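The Trouble With the Two-Minute Rule

Somebody in my house has taped a list to the inside of the pantry door. It came free with a storage box from Hanosska, and it explains in a cheerful typeface that any chore you can finish in two minutes should be done the moment you notice it. Put the bottle away. Wipe the shelf. Return the fruit to its basket. Follow this, the list says, and your home will take care of itself.

I have lived under the list since last July, and I don't believe a word of it.

My first complaint is with the arithmetic. The people who sell tidiness like to talk as though small jobs were free. They are small, yes, but there is no end of them. I walk from the bedroom to the kitchen for a glass of water and pass a sock, a dead light bulb, a letter from the gas company and a plant that wants moving. Each is a two-minute job. By the time I reach the sink I have lost most of a quarter of an hour and I'm no longer thirsty. The rule has no brakes. It never says when you may walk past a thing and leave it lying there.

My second complaint is that the two minutes are a fib. The Coughlan Home Planner, a spiral-bound book I was given by a relative who meant well, lists 86 "quick wins" and puts a time beside each one. Cleaning out the fridge door is down for two minutes. I would like to meet the fridge. Mine has jars in it that need to be opened and sniffed and argued over, and then the sticky ring underneath has to be soaked. The planner gives four minutes to "paperwork." It doesn't say whose.

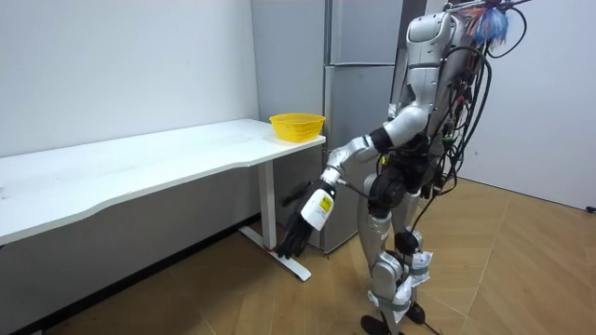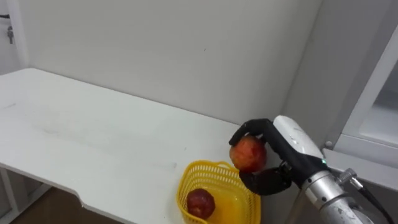
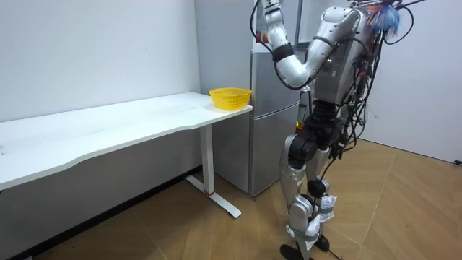
Where the minutes come from

Supporters of the rule will say I'm missing the point, and that the real purpose is to stop chores from piling up. Fine. But I have a question about piles. Who decided they were bad?

A pile of laundry is an efficient thing. You wait until there is enough of it, you wash it all together, and you are done until the next pile. Dishes work the same way, within reason. So do errands. My grandmother ran a large household on fixed days and would have thought it strange to leap up from her chair over a single spoon. She sat down in the evenings and stayed down. I can't say the same for anyone I know who has a list on the pantry door.

What the rule does, as far as I can tell, is break up every stretch of time that might have been used for something else. I tried to read a long novel under it. Stallow, the reading app on my phone, keeps a record of these things whether you want it or not, and the book in question ran to 1257 pages. I gave up at page 600 or so, and I blame the coffee table. Every time I looked up from the book there was something on it that would only take a moment.

There is also the matter of who does the noticing. In any shared home, one person sees the crumbs and the rest don't. A rule that says "do it when you notice it" is a rule that hands all the work to the person with the sharpest eyes. The others can say, with a clear conscience, that they never saw a thing. I have made use of this defense myself, and it works very well. I wouldn't call it fair. A plain rota, with jobs written down next to names, is uglier and causes more fights in the first week, but at least the fights are about the right subject.

I went to a talk on all this at the Rindcombe library in the spring, hoping to be talked around. The speaker was pleasant and had excellent slides. She told us that a clear counter makes a clear mind. I looked for the evidence and was offered a photograph of a clear counter. When a man near the back asked what she did with the things that used to be on it, she said they were in a cupboard. I would have liked to see inside the cupboard.

I'm not arguing for squalor. Milk should go back in the fridge, and wet towels don't belong on beds. There are jobs that get worse while you wait, and those you should do at once. Most jobs don't get worse. A book left on the stairs on Monday is the same book on Thursday, and by then you may be going up anyway.

As for the list, I have thought about taking it down. It would take less than two minutes. I plan to get to it sometime after the summer.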